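Accept cookies to continue reading. We use cookies to measure how our pages are used. Manage preferences

Household Reviews
Storage Jars for Costly Spices: The Vavent Stopper Jar

24 shares | 3 comments

The review panel at Jullness receives regular inquiries about the storage of spices that are bought in small amounts and used slowly. Saffron accounts for a large share of them. It is expensive, it loses its scent when kept badly, and most households keep it in whatever packet it was sold in, often at the back of a drawer, for a year or longer. The panel therefore agreed to examine the small glass stopper jar sold by Vavent and to report on its suitability for threads, seeds, and other light dry goods.

The jar was used in our test kitchen over several months, ending in December. It was filled, emptied, washed, and carried between the pantry shelf and the worktable in the course of ordinary cooking. No special handling was given to it. Two other products, the Rato screw-top jar and the Kolář metal tin, were kept on the same shelf and used in the same way, and they are mentioned where a comparison is useful.

Construction and fit

The Vavent jar is made of clear glass with a flat base and a rounded stopper. The neck is ribbed and stepped, and it is wider toward the stopper than at the shoulder. This shape has a practical benefit. Threads tend to slide out along the wall of the jar when it is tipped, and the cook can stop them with one finger before more than a pinch has left the neck. With the Rato jar, which has straight sides and a narrow mouth, the same movement usually produced either nothing at all or the whole contents at once.

The stopper sits firmly when pressed and turned slightly. Panel members with weaker hands found that it could be removed without a tool, although one of them preferred to hold the jar in a dish towel. After washing, the stopper must be left to dry completely before the jar is closed again. Overnight was sufficient in our kitchen. The instruction leaflet is silent on this matter, and the panel considers that a fault. A damp stopper over dry saffron will spoil the contents.

The jar is stable when upright. On its side it will roll on a smooth surface until the stopper checks it, and we would not advise storing it that way on an open shelf. In a shallow drawer with a liner it gave no trouble.

Visibility and light

Clear glass allows the cook to see how much remains without opening the jar. For a spice used by the pinch, this is a real convenience, and it is the chief advantage over the Kolář tin, which has to be opened each time. Even a small bundle of red-orange threads shows plainly through the wall of the jar. 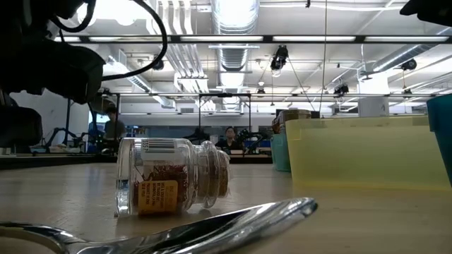 Norbert Procházka wrote in to say that he would never keep saffron in clear glass, whatever the quality of the stopper. His own supply stays in a tin inside a closed cabinet, and he has found that threads left in a jar near a window turned dull and smelled of very little by the end of one summer. He asked whether the panel would recommend the product to a reader who has only open shelving.

The panel would not, unless the jar is kept inside a box or behind a door. Saffron keeps best in the dark. The concern is a fair one and it applies equally to the Rato jar. Readers who have a cabinet or drawer available may use clear glass with confidence, and those who do not should consider the tin, accepting the loss of visibility.

Labels

A yellow label with small dark capitals is fixed to the jar, and a white barcode sticker runs along the side. The lettering on the label is smaller than it needs to be. Several members of the panel could not read it comfortably without glasses, and all agreed that a line of larger type would serve the buyer better. It is advisable to add one's own date of purchase in pencil on a strip of tape.

The barcode sticker may be removed. In our trial it lifted more easily after the jar had stood in warm water, with a trace of adhesive left behind that came away with cooking oil and a cloth. The yellow label should be left in place or replaced at once with another. A jar of threads with no label is easily mistaken for safflower, which looks similar and costs far less.

Measuring and serving

The neck of the Vavent jar does not admit a tablespoon, and a large serving spoon is out of the question. This was the most frequent complaint in our kitchen. The recommended practice is to tip the threads onto the bowl of a dry spoon and return any excess by hand. A polished metal spoon is well suited to the purpose, as the threads do not cling to it. Wooden spoons held on to them and are better avoided.

For larger seeds such as coriander, the panel found the jar less satisfactory. The seeds caught on the steps of the neck and had to be shaken free. Fennel seed behaved somewhat better. Ground spices left a film on the ribbing that required a bottle brush, and we do not recommend the jar for turmeric or paprika.

Storage alongside other goods

Households that sort their spices into open plastic bins will find the jar easy to accommodate. It may be laid down or stood up, and the stopper gives a good grip when the jar is lifted out from among others. Glass against glass should be avoided. A folded cloth between jars is sufficient - the panel had one chip during the trial, and it occurred in a bin without any lining.

Findings

The Vavent stopper jar is recommended for saffron and similar light, dry spices, provided that it is kept away from daylight and that the stopper is dried with care. It is not recommended for ground spices or for coarse seed. The Kolář tin remains the better choice for open shelves. The Rato jar is adequate, but its narrow mouth makes it tiresome in daily use.

The panel has asked Vavent to add drying instructions to its leaflet and to enlarge the type on the label. Any reply received will be added to this page.

Was this review helpful? 476 readers found this helpful

Sign up for the Jullness household newsletter, sent every Wednesday. You may unsubscribe at any time.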